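Chapter 3
The Disposable Cup

By Zofia Kaczmarczyk
April 23, 2021

A paper cup for coffee looks like the simplest object in a kitchen or an office, and this is why students often skip it when they begin to study packaging. In this chapter we will stay with it for 13 pages. We ask what the cup must do during its short life: stand on a table, hold a hot drink, accept a lid, and be carried by a person who is thinking of something else.

The first thing to study is how the cup stands. Most such cups are wider at the top than at the bottom, so that they can be stacked – one box from the supplier Śliwiński holds 210 of them. The same shape makes a full cup easier to tip over, and a table that is hard and smooth gives it little help.

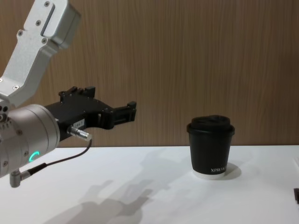

Why does a disposable cup have a rolled rim?
The roll makes the open end stiff, so the cup keeps its round shape when it is held, and it gives the lid something to grip.

Color is the second matter. When the cafeteria in Malthorpe changed its cups in February, the staff heard many opinions about the new color and very few about the new lid. A dark cup hides drips of coffee, but a note written on it with an ordinary pen is difficult to read. We return to this in the section on marking.

Before you continue, take any cup from your own kitchen and measure its height and its two diameters. Write them down – you will need them for the first exercise.

Comments

Lena Zieliński: Is the box of 210 with the lids or without?

Zofia Kaczmarczyk: Without. The lids come in a separate box.

reader_134: I used this chapter with my group in Drusirbridge. The measuring took longer than I planned.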